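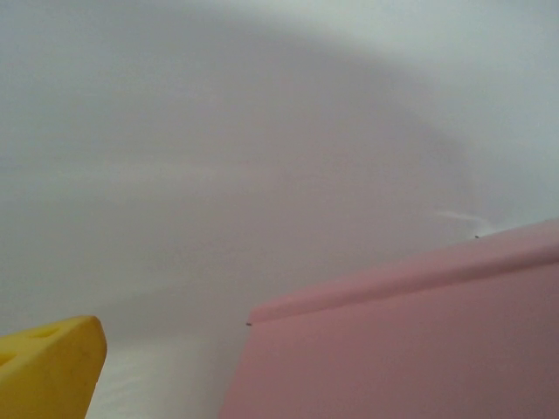 What does it take for a robot to fold a cardboard box?
Two arms, a good deal of practice data, and a way for each arm to know what the other is holding, according to a group working in Banska.

Box folding robots learn to share the load
21 Sep 2022

Researchers at the Kumberg lab in Banska have reported results from a training method that lets two robot arms work on the same flat box blank. The project, named Muvovness, uses small wrist cameras and records of people guiding the arms by hand. No model of the box is given to the system ahead of time.

Folding cartons is simple for people and hard for machines. A blank bends along its creases when it is pushed, and it also bends in places where it shouldn't. Packaging plants get past this with machines built for one carton size. The Kumberg group wants a setup that can change from one carton to another without new tooling.

The team collected 2,076 guided runs over the summer. Each run was split into short steps: pick up the blank, turn it, hold it, press a panel, tuck a flap. The arms were then trained on the steps separately, and a second model was trained to choose which step comes next.

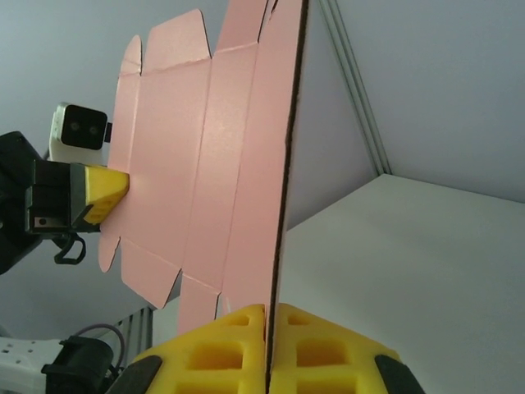
One arm grips the pink blank at its base while the other presses on the face of the sheet.

Yareli Ventura, who led the work, said the holding step mattered more than the group had expected.

"We spent months on the folding and the arms kept losing the box," Ventura said. "Once we trained the hold by itself, the rest got easier."

In the final test the arms were given 30 blanks and finished 26 of them. The 4 failures all came at the last tuck flap. An earlier version, trained on whole runs with no split into steps, did not get past the second fold on most blanks.

Wael Naciri, who built the grippers, said soft pads helped the arms keep hold of a thin sheet without creasing it — though they wear out and have to be replaced. The group is now comparing pad materials.

Speed is still a problem. Ottó Deák of the packaging firm Owino, which supplied the blanks, said the arms are much slower than a trained worker and would need to improve before the firm tried them on a line. He sees a first use in short orders, where setting up a carton machine takes longer than the job.

The group plans to release 2,000 of the guided runs in November, along with the training code. Tests with printed and coated board will follow.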